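Carpet tile adhesive residue under a table leg, how to remove?

Willy Goossens
Moved a table in our Vallstead office and found a tacky ring on the gray carpet, 2 inches across. Vacuuming did nothing. The backing is bitumen, so I am wary of solvents. What is safe?

Lorna Haldane
Bitumen backing softens with citrus cleaners and white spirit. Put isopropyl alcohol on a white cloth, blot from the outside in, and stop when the cloth comes up clean. Do not pour it on the pile. 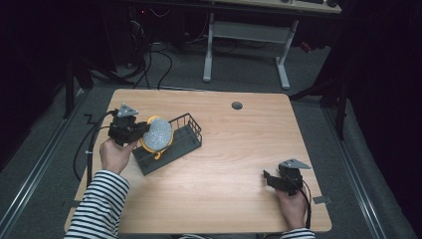 Let it dry overnight, then blot with plain water. If the ring comes back, the glue has reached the backing and you should swap the tile.

Dumville31
Ice cube and a butter knife. Worked for me in January, different carpet though.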